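By Stela Pîrvu
6 December 2001
4 min read

Hello from Baltside! I promised you a proper update before the holidays and I'm squeaking in under the wire, so put the kettle on, it's a long one.

The short version is that the oral history project is alive and well, a little behind on transcripts, and ahead on pretty much everything else. Your grant has paid for tapes, bus fares, the listening desk in the branch library, and more tea than I'd like to put in the accounts (I did put it in the accounts).

The interviews first, as they're the heart of it. We've been talking to people who worked at the Huster cannery before it closed, and to the families who lived in the row houses behind it. I went in expecting stories about the work. What I'm getting is stories about the walk home! Everyone wants to tell me which side of the street was out of the wind, which bakery sold the broken rolls cheap at closing time, who got engaged on the footbridge. I've stopped steering people back to my question list and the tapes are much better for it.

Mrs. Ogundipe has been a wonder. She came in to record one session and ended up coming back with a shoebox of pay slips, a hairnet still in its paper sleeve, and a cookbook the women on the packing line put together themselves, typed and stapled. We've copied the whole thing and given it back to her. The herring pie is very good. The aspic I can't recommend.

The transcripts are where I have to be straight with you. I budgeted for each hour of tape to take a day to type up, and it takes closer to two, more if there's a clock or a budgie in the room. My typist left in the fall for a full-time job (good for her, bad for me) and I've been doing it in the evenings since. I'd like to move some $2000 from the exhibition printing line into typing, if you're happy with that. The exhibition can live with plainer panels. It can't live without words to put on them.

The school visits went ahead as planned. The kids wrote letters to the people they'd heard on tape, and a few got answers, which caused a huge fuss in the classroom. One boy asked how many fish a person could gut in an hour and was thrilled by the number that came back. I'm keeping copies of the letters with the collection.

On the equipment side, the secondhand tape deck for the listening desk came with a hum you could hear across the room, and it still needs sorting out. The headphones are here and they're lovely. The desk itself is in by the window, next to large print, and has already been mistaken for a place to eat lunch.

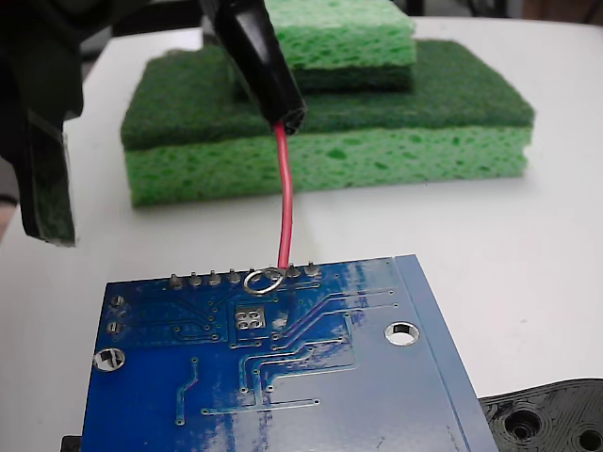 Red wire, blue circuit board.

Coming up after the break: finishing the last of the cannery interviews, getting signed permission forms from the two families I still owe a visit, and sorting the photographs people have lent us. I badly underestimated the photographs. They arrive in envelopes, in biscuit tins, in one case still in the frame with the hook on the back, and every one has to be labeled and go home to the right person.

I'd also like to try an open evening in the library, with a few short clips played and plenty of chairs. If any of you can make it over, I'd love to introduce you to people. Let me know about moving the printing money when you get a chance, and I'll send the receipts in a separate envelope.

Warmly,
Stela

© 2001 Baltside Oral History Project | Contact us | Back to top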